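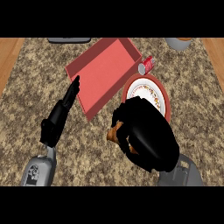 Skinstead Teaching Simulator: Evaluation Report
Student Project, Department of Mechanical and Process Engineering
Prepared by the Staritz project group
Project supervisor: Elango Arumugam

1. Purpose of the report

The department asked the group to review the Skinstead simulation kit before a decision is taken on renewing the licence in August. Skinstead is a software package for practising two-handed robot tasks on a screen. It is supplied with a set of ready-made tabletop tasks, a model of a two-armed robot and a recording tool. The review covers installation, daily use, the quality of the supplied tasks and the support given by the seller, Gosotlow.

2. Method

The five members of the group each used the kit over one term. Work was carried out on two desktop computers in the teaching laboratory. Every attempt was written to a shared log with the name of the task, the result and a short remark. The log holds 122 attempts over 11 tasks. Attempts made while learning the controls were left out.

An attempt was counted as a success when the object had been released in its target position and both hands had moved clear. Where the kit's own scoring disagreed with the operator, the recording was played back and a second member decided.

3. The tabletop tasks

Most of the group's time was spent on the food and tableware tasks. In the task shown, the robot works over a speckled stone-effect surface. The right hand has closed on a piece of bread, with the plate just beyond it and the pink and red tray lying at an angle further up. A red drinks can lies on its side near the tray.

The surfaces and objects can be changed from a menu. This was found useful, as operators soon learnt a fixed layout by heart. The patterned surfaces were harder on the eye than the plain ones, and two members asked for them to be turned off during long sessions.

Contact between the fingers and hard objects was judged to be good. Contact with soft items was less convincing. Bread keeps its shape however firmly it is held, and the group would not advise using these tasks to teach grip force.

A further difficulty concerns the view. The large black hands often hide the object being placed, and the supplied camera position cannot be moved while a recording is running. Gosotlow has been told of this.

4. Comparison with Fakir

The department already holds a licence for Fakir, an older package. Fakir starts more quickly and its manual is clearer, but it offers one arm only. For coursework on two-handed handling, Skinstead is the more suitable of the two. For the first-year introduction the group sees no reason to replace Fakir.

5. Support

Gosotlow answered all questions in writing. The answers were polite and correct — although one, on moving the licence to a new computer, had to be asked for again.

6. Recommendations

The group recommends that the licence be renewed for a further year, for second-year teaching only. The soft-object tasks should be left out of assessed work. A short guide to the recording tool should be written within the department, and a draft is held with the project log in the laboratory.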